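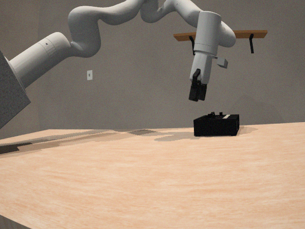 Lallunard「Clinen」 アルゴンガス式ワイン保存器を使ってみた

10/08/2024 更新

ワインを一本開けて、その日のうちに飲みきれないことが増えた。家で飲むのは自分ひとりで、平日はグラス一杯か二杯で止める。これまでは手動ポンプで空気を抜くゴム栓を使っていたが、白はともかく、繊細な赤は翌々日には香りが平板になる。そこで、ガスを入れて酸素を追い出す方式の保存器を買った。Lallunardの「Clinen」という卓上型で、購入価格は289ユーロ。4月に届いて、それから週に数回のペースで使っている。

商品は自費で購入した。メーカーとの関係はない。

仕組み

コルクを抜いた瓶に専用のヘッドを差し込み、レバーを下げるとアルゴンが入り、その圧力でワインが注ぎ口から出てくる。注ぎ終わってレバーを戻すと弁が閉じる。瓶の中のワインは基本的に空気に触れない。針をコルクに刺す方式とは違うので、抜栓は必要になる。古いボトルでコルクが崩れかけているようなときは、むしろ先に抜いてしまうこちらのほうが気楽だった。

本体にはガスのカートリッジを一本装着する。電源は要らない。冷却機能はなく、保存中の瓶は自分で冷蔵庫かセラーに入れることになる。

箱の中身と組み立て

本体のスタンド、ヘッド、カートリッジ、洗浄用の細いブラシ、替えのパッキン、説明書。説明書は英語とスペイン語のみで、日本語はない。図が多いので困りはしなかったが、パッキンの向きを示す図だけは小さくてわかりにくい。溝のある面が下である。最初に逆に付けてしまい、一晩でガスが抜けた。

組み立ては工具なしで済む。カートリッジのねじ込みは途中で一度重くなるので、そこで止めずに最後まで回すこと。

試した方法

同じワインを同じ日に二本開け、片方をClinen、もう片方を従来のポンプ式の栓で保存した。どちらも最初にグラス一杯分を注ぎ、セラーの同じ棚に立てておいた。セラーの設定は13度。温度の違いが出ないように、位置も隣どうしにした。

使ったのは次のようなワインである。

・カタルーニャのチャレッロ、樽なし
・ロワールのカベルネ・フラン、若いもの
・ギリシャ北部のクシノマヴロ
・「Palma」という小さな造り手のガルナッチャ。亜硫酸の添加がごく少ない

試飲は自分と、ワインスクールの同期だったMyfanwy Jarmanの二人で行った。グラスは同じ形のものを使い、どちらの栓のワインかは注いだほうだけが知っている状態にした。厳密な実験ではないが、思い込みはある程度避けられたと思う。

7日目の結果

チャレッロは、ポンプ式のほうで柑橘の香りが弱くなり、りんごの切り口のような匂いが出ていた。Clinenのほうは開けた日の印象にかなり近い。二人とも迷わず区別できた。

カベルネ・フランは差が小さかった。ポンプ式のほうが少し丸くなっていて、Myfanwyはそちらのほうが飲みやすいと言った。若くて硬い赤の場合、多少の空気は悪いことばかりではない。この点は買う前に考えておいてよかったと思う。

クシノマヴロはClinenの圧勝だった。ポンプ式ではトマトやオリーブの香りがほぼ消え、渋みだけが残っていた。

ガルナッチャは、どちらも最初の日とは別の飲み物になっていた。Clinenのほうが果実味は残っていたものの、後味にわずかな濁りを感じる。添加物の少ないワインは、ガスで守っても長くは置かないほうがいいというのが今のところの考えである。

25日目の結果

ここまで来るとポンプ式は比較にならないので、Clinenで保存した分だけを試した。チャレッロはまだ飲める。香りの輪郭はぼやけてきたが、食事に合わせるなら気にならない。クシノマヴロは驚くほど元気で、香りの立ち上がりが少し遅いくらいだった。カベルネ・フランは問題なし。ガルナッチャは料理に使った。

泡のあるワインには使えない。説明書にも大きく書いてある。カバをよく飲むので残念だが、これは仕方がない。

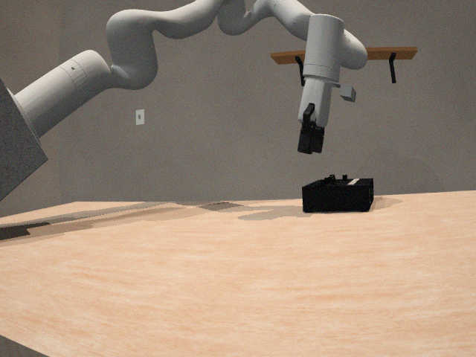
木の天板と白いアーム

注ぎ心地

レバーは軽く、少量ずつ注ぐのは得意である。30ミリリットルほどの試飲量でも無理なく止められる。一方で、グラス一杯を普通に注ぐには思ったより時間がかかる。瓶の残りが半分を切るとさらに遅くなり、客が何人かいる席ではもどかしい。店で使うつもりなら、この点は先に確かめたほうがいい。

注ぎ口からの液だれは少しある。注いだあとに軽く拭けば済む程度だが、白いクロスの上では使いたくない。

若い赤を勢いよく注いで空気を含ませたいときには向かない。デカンタに移してから飲むことになる。

ガスの消費

いちばん気になるのはここだと思う。カートリッジの減りは、注ぐ回数よりも、瓶に残った空間の大きさに左右される。残り少ない瓶を何度も注ぐと早く減る。残りがグラス二杯分を切ったら、その日に飲んでしまうか、小瓶に移すほうが経済的である。

残量計は付いていない。レバーを下げたときの音が弱くなったら交換の合図で、慣れればわかる。ただ、買って間もない頃は途中で切れて困った。予備を一本は手元に置いておきたい。純正のカートリッジは安くはなく、日常の安いワインに毎回使う気にはならない。自分の場合、普段のテーブルワインには今もゴム栓を使っている。

手入れ

ヘッドは毎回ぬるま湯を通し、逆さにして乾かす。洗剤は使わない。赤を保存したあとに白を付け替えるときは、管の中に残った色が最初の一口に混じるので、先に水を通しておく。ブラシは細くて毛が抜けやすい。パッキンは三か月ほどで少し硬くなったので、付属の替えに交換した。

食器洗い機は不可。

瓶との相性

一般的なボルドー型とブルゴーニュ型の瓶なら問題なく付いた。口の内径が広い古い瓶ではわずかに緩く、パッキンを付け直しても翌日には圧が下がっていた。スクリューキャップの瓶には付属のヘッドで対応しているが、口の部分が薄い瓶では押し込む力の加減に注意がいる。ハーフボトルも使える。マグナムは背が高く、スタンドに収まらなかった。

冷蔵庫に入れる場合、ヘッドの分だけ高さが増える。うちの冷蔵庫のドアポケットには入らず、棚を一段外した。

下位機種のAllaとの違い

同じメーカーにAllaという手持ち型がある。スタンドがなく、ヘッドを付けたまま瓶を傾けて注ぐ。ワイン商のSotiris Margaritisが試飲会で使っているのを借りて、一晩試した。保存の方式は同じで、持ち運ぶならこちらのほうが断然よい。ただ、傾けた状態でレバーを操作するので、少量で止めるのは難しい。彼自身も、外ではAlla、自分の店ではClinenと使い分けているそうだ。

家で決まった場所に置くならClinen、人の家に持っていくことが多いならAllaを勧める。

良かった点

・繊細な白と、香りの複雑な赤がよく保つ
・少量で止めやすい
・電源が要らず、音も静か

気になった点

・残り半分からの注ぎの遅さ
・残量がわからない
・ガスの維持費
・マグナムとスパークリングは不可
・ブラシの質

どんな人に向くか

少し値の張るワインを、数日から数週間かけて一杯ずつ飲みたい人。産地や品種の違うものを並べて開け、比べながら勉強している人にもよい。試験の準備をしていた頃にこれがあれば、ずいぶん無駄を減らせたはずだ。

二人以上で飲んで、翌日までには空けてしまう家なら必要ないと思う。三日以内に飲みきる程度なら、ポンプ式の栓と冷蔵庫で足りる。

次は甘口と酒精強化ワインで試すつもりでいる。フィノは開けてからの変化が早いので、どこまで延ばせるか知りたい。結果が出たらこのページに書き足す。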